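Floviseck green banding strip, 45 ft roll – quick review

Short version: decent strip, annoying print, would buy again if the price stays put.

Got the roll in August for tagging cable bundles and closing up parts bags. Paid too much for the Tronia stuff for years so figured I'd try somthing cheaper. We go through a lot – over 400 tags since then, no real complaints.

Good: flexible. Cuts clean with plain scissors. Green shows up fine in a dim cabinet. Knots hold if you pull them tight, slip if you don't. Left one on an outdoor hose for 2 weeks and it was still there.

Not so good: the roll has no core, so the inside collapses once you're halfway thru. Keep it on a peg. Also takes marker badly, wipes right off. Use a paper label if you need to write on it.

Price was 37 dollars shipped to Gelladcombe. Slow, came on a Wednesday after I'd given up on it.
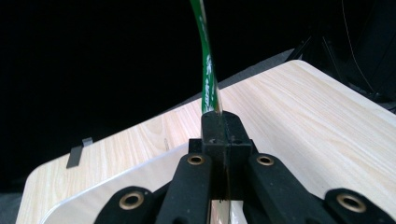 Gelladcombe Works – Bench & Stores Team

White printing runs along the strip and I could do without it. Plain would look better on a bench. The edge is glossy and catches the light, nice enough, makes a short piece easy to find on a wood board.

Width is close to a drinking straw. Fine for bags, too skinny if you want to wrap a big bundle. Get something wider for that.

Four stars. Would be five with a core in the roll.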